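# Schreibtisch ausmisten, ohne danach umziehen zu müssen

Wer einen Schreibtisch aufräumen will, fängt erfahrungsgemäß mit einem Kaffee an und findet dann einen alten Kassenbon sehr interessant. Diese Anleitung setzt nach dem Kaffee ein.

**Du brauchst:**

- eine Kunststoffbox mit Deckel, größer als du glaubst
- einen Lappen
- einen Müllsack
- Kreppband und einen Stift

## 1. Alles in die Box

Wirklich alles, was lose auf der Platte liegt. Noch nicht sortieren. Wer jetzt sortiert, liest um 23 Uhr die Garantiebedingungen eines Tackers. Kleine Pappschachteln dürfen vorerst am Rand stehen bleiben, die kommen in Schritt 3 dran.

## 2. Platte wischen

Nebelfeucht, immer mit der Maserung. Bei Holzdekor sieht man Schlieren quer zur Maserung noch im November. Kabeldurchlässe nicht vergessen: Finger mit Lappen hinein, einmal rundherum, nicht so genau hinschauen. 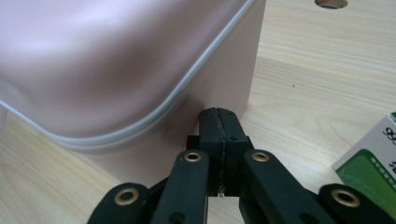

Danach die Platte in Ruhe trocknen lassen, bevor etwas zurückkommt. Mein Hesico-Reiniger verspricht »streifenfrei« und meint das offenbar als Diskussionsgrundlage — klares Wasser mit einem Tropfen Spülmittel tut es auch.

## 3. Schachteln prüfen

Jede öffnen und kurz schütteln. Leere Schachteln fliegen raus, auch die schönen. Halb leere werden zusammengelegt, sofern dasselbe drin ist. Büroklammern und Hustenbonbons gelten nicht als dasselbe.

## 4. Box leeren, aber langsam

Zurück auf den Tisch darf nur, was du in den letzten 2 Wochen benutzt hast. Der Rest bleibt in der Box. Deckel drauf, Kreppband drauf, Monat draufschreiben. In meiner steht seit Juli einiges, darunter 274 Heftklammern in einem Eltine-Döschen (ja, gezählt, es war ein langes Telefonat).

Was du nach einem halben Jahr nicht gesucht hast, kann weg. Ladekabel ausgenommen, die sucht man immer erst am Tag danach.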